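Simulated task rehearsal

Simulated task rehearsal is a method in which a robot's handling routines are tried in a computer-rendered room before they are used on the job. Hotels, gyms and furnished-rental firms use it to plan automated tidying.
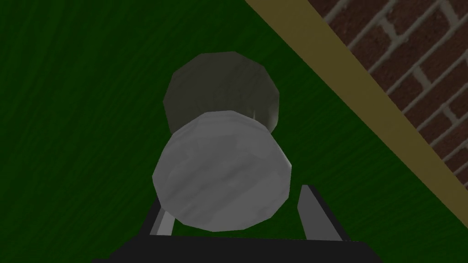

By Soudabeh Nouri
Reviewed by Aigars Avotiņš
Last updated November 21, 2019

Workplace use

At Werkthorpe, a rental operator with 168 furnished units, room attendants took part in rehearsals for 12 weeks. They marked grasps they considered unsafe or likely to scuff walls. Lifting and floor-level pickup were the first duties proposed for transfer to machines.

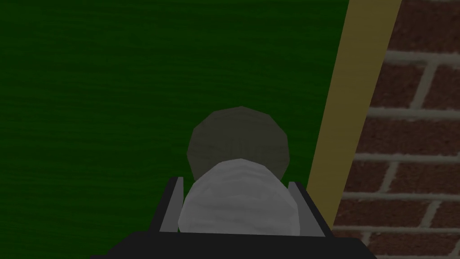 Attendants kept inspection, linens and guest requests. Two of them moved into a new post, cell reviewer, which pays more but is done seated at a screen. Homa Kiani, a shift lead, objected that reviewers lost contact with their floor teams, and shifts were later split between the two jobs.
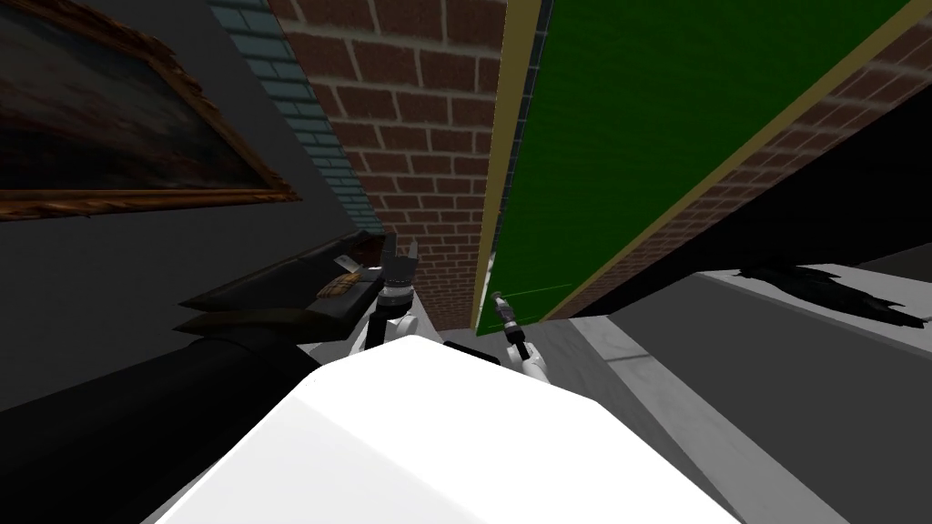
Simulated two-armed robot in a room with a black sofa; the right gripper holds a slim silver object.

See also: Job rotation; Manual handling; Teleoperation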